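Skinow Institute of Applied Logistics
Course Handout, Unit 4: Trays and Work Surfaces in Small-Parts Sorting

Purpose
This unit covers the use of shallow trays for sorting small parts by hand at a bench. Students should read it before the practical session and bring it with them. The parts store at the Harnik annex holds 2,491 items, and all bench work in this unit draws on that store.

Terms
Rim: the raised wall around a tray.
Well: the recessed area in which parts are placed.
Lane: the clear strip of tabletop between the worker and the trays.

Setting up the bench
Wipe the tabletop and let it dry before placing any tray. Trays are assigned by color. In this course, orange is used for incoming parts and blue for parts that have been checked. Leave the lane clear at all times. Tools, labels and paperwork belong on the side shelf.

A tray is considered full when parts reach the lower edge of the rim. Overfilled trays must be divided before they are moved. Each batch consists of 39 parts unless the batch card states otherwise.

Recording
Enter the tray color, batch number and count on the Multeck sheet. Corrections are made with a single line and initialed. Sheets are retained from September until the end of the course.
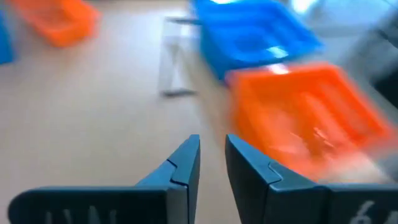
Oskar Lindahl
Course Instructor, Materials Handling

With the orange and blue trays set on a light beige tabletop, the two colors are easy to tell apart. Plain, unmarked surfaces are preferred for this work, as dropped parts can be found quickly.

Assignment
Prepare a one-page bench plan showing the position of each tray and the lane. Submit it by 9th December.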